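Progress report to the Erance fund: Eltima junior karting program, period ending February

Dear colleagues,

In this period we completed the second half of the winter preparation and started the test drives at the Plindska track. The program now has 9 drivers, all in the junior class. Two of them came to us from the Rowbotham club after it stopped its own junior group.

The first test was held on a damp track and we lost most of the morning. After lunch the surface became better and each driver could do a full run of laps. The lap times are still uneven -- mainly in the long right corner before the pits, where our drivers brake too early. We will work on this in the next period.
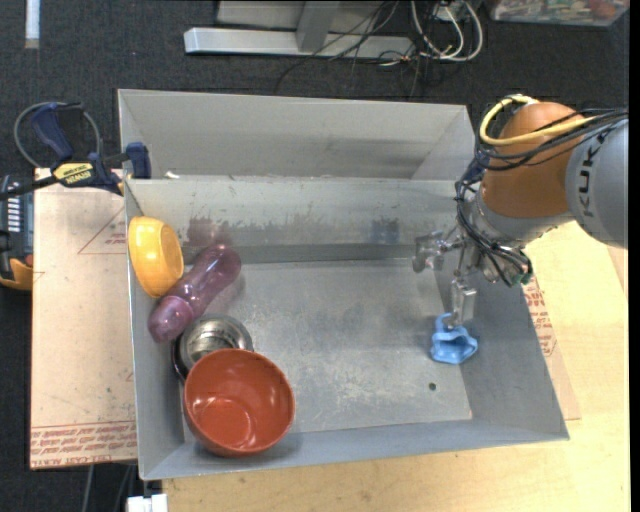 Metal bin with a yellow-orange bowl at the back left.

From the grant of 2,000 we have spent the larger part on tires and on the track rent. The sum of 200 for first aid training is not used yet, as the teacher had to move the course. We ask for your permission to keep this money for the spring. The invoices are sent separately.

There was one problem with the engines. Two of them did not pass the check at Plindska, and the seals must be made new before the first race. The workshop promised to return them in time, but we have no spare engine if there is a delay. If Rowbotham agrees, we would borrow one from them for the opening round.

Plan for the next period: 5 training days, one of them with race starts only. Also the parents asked for a clear list of what equipment each driver must bring, and we are preparing it now.

We would be glad to receive your answer about the 200 before the season opens. The next report will come after the second round.

With kind regards,
Eltima karting program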